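Workshop notebook, Room 403, Drullatar building
04/06/2024
Entry by: J. Somboon

Purpose of entry: to record the cup layout on the white table, and the points to be settled before the Ondemby sheets are reissued.

Carried over from the previous page. The sorting activity continues to use plastic cups in plain colours. The glass set from Pedlow has been returned to stores and should not be signed out again for this work. The cups are to be stood upright, mouth up, in a single row at the back of the table against the wall. The order from left to right is green, pink, blue. Colleagues are asked to keep to this order, as the wording of the sheets depends on it.

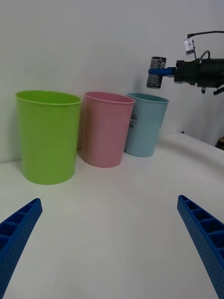
The position of the row was discussed at some length last November, when it was placed along the front edge. That arrangement was abandoned. With the row at the back, the front of the table is kept for the items waiting to be sorted, and the colour of each cup can be read against the white without difficulty. No tape or other marking is to be put on the tabletop. The surface was refinished at a cost of $2,798 and the building office has asked that adhesive be kept off it.

Spacing. The present sheet says "evenly spaced" and gives no measurement. I propose 100 mm between rims for the next issue, to be checked with a rule when the table is set. Until that is agreed, spacing by eye is acceptable.

Printing on the blue cup. The blue cup carries a small dark printed mark on its side. The sheet calls for plain cups. Two remedies are available: turn the mark to the wall, or replace the cup. I favour replacement, as a cup that has to be turned a certain way will sooner or later be set down the other way. Peñalver lists a plain blue in what seems to be the same shape, and I have asked for a price on 17 of them so that we hold spares.

Cans. The drink can remains on the item list for the time being. It is taller and stiffer than the other items and needs to be held upright and above the rim before it is lowered. The sheet should state this in one sentence. It should also state which cup the can is meant for, since the current wording ("the end cup") may be read as either the green or the blue.

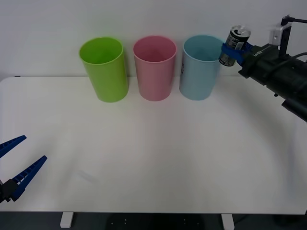 Fig. 2. Cups in the order green, pink, blue; can held upright to the right of the blue cup.

Wording for the revised sheet, draft only:
Stand the cups in a row at the back of the table, open end up. Green at left, pink in the middle, blue at right. Hold the can upright. Bring it above the rim of the blue cup before lowering.

Outstanding:
Price from Peñalver for plain blue cups.
Agreement on the 100 mm spacing.
Remove "the end cup" wherever it occurs in the Ondemby sheets. It is on the front page and again in the notes.
Confirm whether the can stays on the list once the sheets are reissued.

Jaruwan Somboon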